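**Fitting a tall white cabinet in a shared workroom**

Posted by Mei-kuen Chung

Our workroom at Sasmont is to be rearranged in September. May a tall cabinet stand away from the wall, or must it be fixed? The aisle beside it would be 60 cm wide.

**Balakrishnan Shenoy**

Tall cabinets should be fixed to the wall where possible. Please consult the supplier's leaflet and keep heavy items on the lowest shelf.
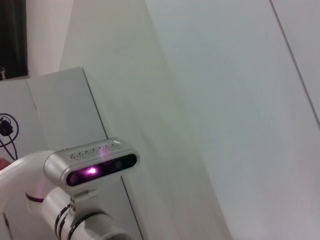 Storage at our own premises was reviewed last year, and labels were moved to eye level. We chose flat panels throughout – they are easily wiped and offer nothing for sleeves to catch on. The tall white cabinet is of this kind. An aisle of 60 cm is narrow for regular use; I would advise more.

**Afaf Abu Hammour**

Ours is fixed with 3 brackets. No trouble so far. Check the doors open fully before drilling.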